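Re: Cloth care for glassware
From: Mererid Howells

Ynyr Gronow wrote:
> Mine are 300 gsm and they leave lint on every tumbler.
> Is it the cloth or the wash?

Probably the wash. Fabric softener coats the fibers, and cotton in the same load sheds onto them. Wash microfiber separately, warm, no softener. 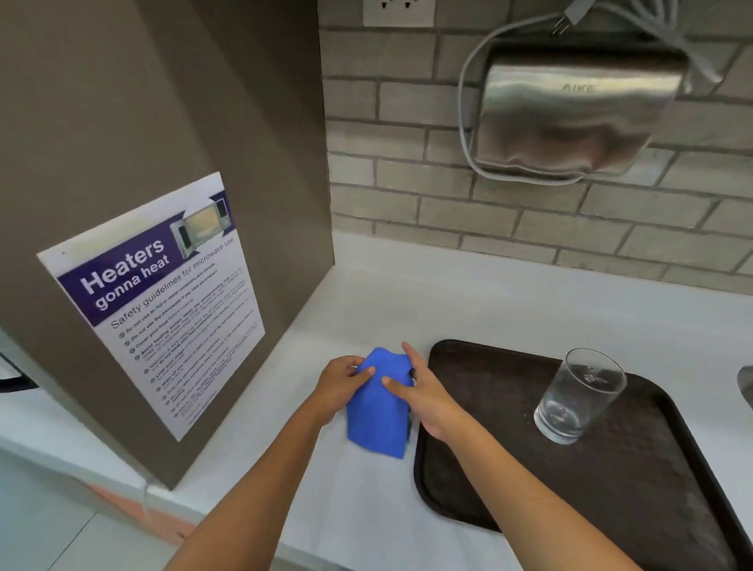
Fold in quarters and use one face per batch of glasses. Keep a second cloth for the counter and tray. I replace mine after about 2 years.

Does the Vuster cloth have a stitched edge? The Praltero one frayed.

Mererid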